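Home | Articles | Archive | About | Contact
Shares 7 Comments 2

3. Where clothes wait

I came to this part of the project by accident. The interviews were meant to be about washing: how often people ran a load, what temperature they picked, whether they trusted the quick cycle. But when I sat down with the transcripts from Asard, I kept getting pulled toward the stuff between wearing and washing, and I've been stuck there ever since (happily, I should add!).

Most household energy studies treat a garment as either clean or dirty. Kuzmenko's model does this, and so did my own first survey. The people I talked to didn't. They had a third kind of clothing, worn once or for an hour or two, that was too used for the drawer and too good for the hamper. One woman in Pallden called these her "maybes," and I've borrowed the word for the rest of the paper.

So where do maybes go? I'd expected chairs, and I did get a lot of chairs. What surprised me was the bed. People put clothes down there in the morning and met them again at night, when they wanted to lie down, and that second meeting was when a decision got made – hang it up, wash it, or move it to the chair after all. Figure 3 gives an idea of the sort of resting place I mean, a T-shirt bunched up on a bedspread.
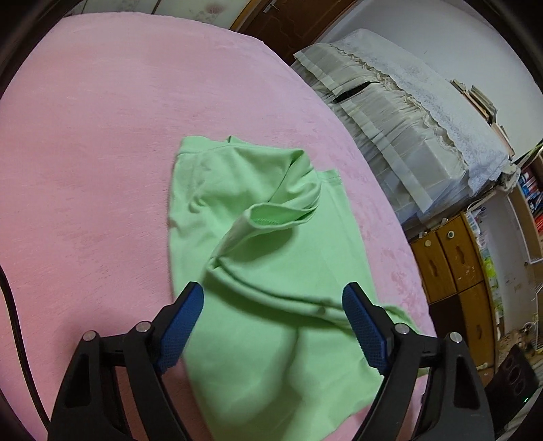 Page last modified: October 15, 2020

Figure 3. Pale green T-shirt on a pink bedspread.

The survey went out to 2,000 addresses in Asard and Pallden, and 700 came back complete. Of those, 400 named the bed as a place where they regularly left worn clothes, which put it ahead of the floor and behind the chair. Respondents could tick as many places as they liked, so please don't add the categories up and expect a tidy total. I did that in an early draft and Elaheh Jalali very kindly caught it.

Bed people and chair people talked about their clothes differently. Chair people let things build up, and a shirt could stay in the pile until the whole pile got washed together, including pieces they could barely remember wearing. Bed people dealt with a few things every night and were more willing to sniff a collar and put the thing away. I can't say from this survey that the bed causes fewer loads. It might just be that people who hate clutter sleep better with an empty bed and also happen to own fewer shirts.

I also asked about bedding, mostly as an afterthought, and wish I'd asked more. Several people at the Rirneck follow-up session had a firm rule against street clothes touching the sheets but were fine with them on top of the bedspread. The cover worked as a kind of border for them, and it got washed on its own schedule. I come back to those rules in Section 4, along with the towel diaries.

Previous section | Next section | Back to top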